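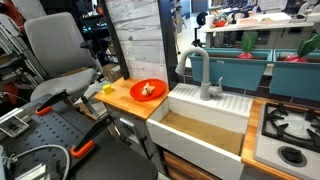 Most success criteria for kitchen manipulation tasks are written after the first batch of results, and you can tell. Somebody runs a policy all afternoon, finds it does well at one thing and badly at another, and the definition of "done" drifts towards the first. Take a task as plain as "put the roll on the plate". With a red plate on the worktop and a small bread-like toy already sitting on it, does the trial count as a pass before anything has moved? Does the yellow cube to the left of the plate matter if the arm knocks it on the way past? If your protocol can't answer those two, it isn't a protocol yet.

What follows is how I'd write one. Drahomíra Michalík marked up an earlier draft and disagreed with step 4, so treat that one with care.

1. Write the start state as a test

"Plate on counter, roll beside sink" is a wish. Write down which objects are present, which surface each one touches, and how far each may be from its mark. If a start state fails the check, reset it and log the reset. Do not run it anyway and decide later.

2. Write the end state before the first trial

Say what has to be touching what, and for how long after the gripper lets go. We use 5 seconds. I have no great defence of the number, but it is fixed, and a roll that slides off the plate in that time is a fail.

3. List the things that must not change

This is the part people skip. Planters, cubes, taps, knobs: anything within reach goes on the list as "may be touched", "may be moved" or "neither". When Ostap Sydorenko rescored the Drusbridge set against a list like this, 139 passes out of 159 became 81. The policy was the same and so were the recordings.

4. Keep the scorer away from the operator

My view is that whoever runs the trial should not score it. Drahomíra thinks that is unworkable in a small lab and prefers two scorers from the recording, one of whom may be the operator. Fine, if you publish how often they disagreed – most groups don't.

5. Report every trial

Including the aborted ones, with the reason. "Excluded due to hardware fault" covers a lot of sins. If the fault is real, there will be a log entry with a time on it.

I'm wary of badges that claim to settle all this. The Bollonach checklist is tidy, and you can tick every box on it without ever saying what a failure looks like. Use it for wiring and emergency stops if you like, then write your own page for scoring.

Freeze that page before you start and put a version number on it. If you must change it halfway, rescore everything from the beginning.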